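Hondley Hill Maps: your questions answered

We get a lot of post about the maps, and we love it. These are the questions that come up most often, with the answers we'd give you over the phone. Last updated 27/09/2019.

What does the Hondley map pack cover?

The whole of the Hondley uplands, from the reservoir road in the south to the old slate tramway in the north, plus the Pascu valley and both sides of the Pomura ridge. That's 137 marked paths, and yes, every one of them has been walked by one of us at least once. The tramway paths are new in this edition and they're gorgeous, especially early in the morning.

What will I need to use it?

A phone or tablet with Dokari on it. Dokari is the map reader, and the pack opens inside it. You can also use Dokari on a computer for planning, which I'd really recommend for longer days because it's so much easier to see how the valleys join up on a big screen.

Do I need a phone signal on the hill?

No! Once the pack is on your device it's all there, contours, path names, grid and everything. Your position comes from satellites, so the blue arrow carries on working in places where you couldn't send a text. The weather tab does need a signal, so look at that before you set off.

How much room does it take up?

600 MB for the full pack. If your phone is nearly full you can load the north and south halves separately. Go to Packs, press and hold on Hondley, and choose Split.

Can I still get a paper map?

You can, and plenty of us carry one. The paper sheet is printed on both sides at the same scale as the closest view in Dokari, and it folds small enough for a jacket pocket. Please do carry paper and a compass on the tops. Batteries run down fast in the cold and a February afternoon on Pomura is no place to find that out.

How often are the contour lines?

Every 15 metres, with a thicker line at every fourth one. Tegwen Mostyn, who draws our hill shading, tried closer lines on the steep side of Pomura and it came out as a solid brown smudge. The shading does a lovely job of filling in what the lines leave out. You can turn it up or down under Layers.

What do the dotted green lines mean?

A path you can see on the ground but which isn't signed. Dashed green is a signed path. Solid green is a track wide enough for a vehicle. Purple lines are suggested routes and they can run along any of the others.

A path on the map was closed when I got there. What should I do?

Follow the signs on the ground, always. Then please tell us! In Dokari, press on the spot and choose Report, add a line or two about what you found, and it comes through to Anca Oprea, who looks after changes. Photos help a great deal, particularly of stiles, bridges and notices. Small changes go out with the next monthly update and closures usually go out sooner.

Can I record where I've walked?

Yes, and it's one of my favourite parts. Press the boot symbol to start and again to stop. Your track is drawn in orange, with a height chart underneath, and you can save up to 1000 tracks before you have to clear any out. Tracks stay on your own device unless you choose to share them.

My recorded track is jagged and says I walked miles further than I did. Why?

Usually it's trees or a steep rock wall getting between you and the satellites. The gorge below Pascu Mill is terrible for it. Try Settings, Recording, Smooth, which tidies up the worst of the zigzags. Carrying the phone in a top pocket helps as well, as does waiting for the arrow to settle before you press start.

Can I bring in routes from somewhere else?

If they're GPX files, yes. Open the file and choose Dokari from the list of apps. Very long routes can take a minute to appear. If nothing has shown up after that, check that the file holds a route or a track and isn't just a list of waypoints, as those go into Places.

Which route should I try first?

Ooh, good question, and you'll get a different answer from each of us! Mine is the Pascu Mill round: river, oak wood, a short pull up to the shoulder and then that enormous view. Maysoun Mahasneh prefers the tramway from end to end with a bus back. With small children, go for the reservoir loop, which is flat nearly all the way and has ducks.

Any tips for planning a longer day?

Do it the evening before, with the map open at home and a pot of tea. Trace the route with your finger and Dokari will add up the distance and the climb as you go. Mark your bail-out points too, the places where you could drop down to a road if the weather turned. Then send the plan to whoever is expecting you back. 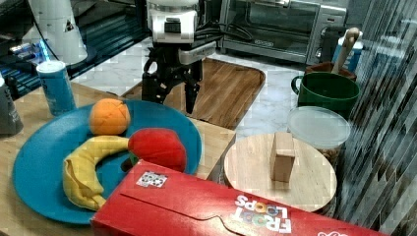 Food is worth a bit of thought while you're at it. The timings in Dokari don't include stops, so add on whatever your party needs for lunch, and then a bit more if there are people in it who like to sit and look at things. The little spring symbols show where water comes out of the hillside. We don't test any of them, so treat or filter it, and carry enough to manage without.

Can I use one pack on two devices?

Yes, sign in with the same email address on both. Places and routes will match up by themselves the next time each device is online. Recorded tracks have to be copied across by hand, using Share.

I've changed my phone and the pack has gone!

Don't worry, you haven't lost it. Sign in, open Packs and choose Fetch my packs. If the list is empty you've probably signed in with a different address from last time, so try any others you have before writing to us.

Is there a version in Welsh or Finnish?

Welsh menus are in and working. Finnish is nearly there thanks to Sointu Kiiskinen and Merja Lahtinen, who have been through every menu and most of the help pages. Place names on the map stay as they are locally, whichever language you pick.

May I print part of the map for my walking group?

Please do. Choose Print, drag the box over the area you want and pick A4 or A3. The grid numbers and the scale bar are added at the edges. Set your printer to 100% and turn off Fit to page, or the scale will be wrong.

How do I send in a question that isn't on this page?

Use the Ask form in Dokari, under Help. Tell us which device you're using and, if it's to do with a place, put in the grid reference.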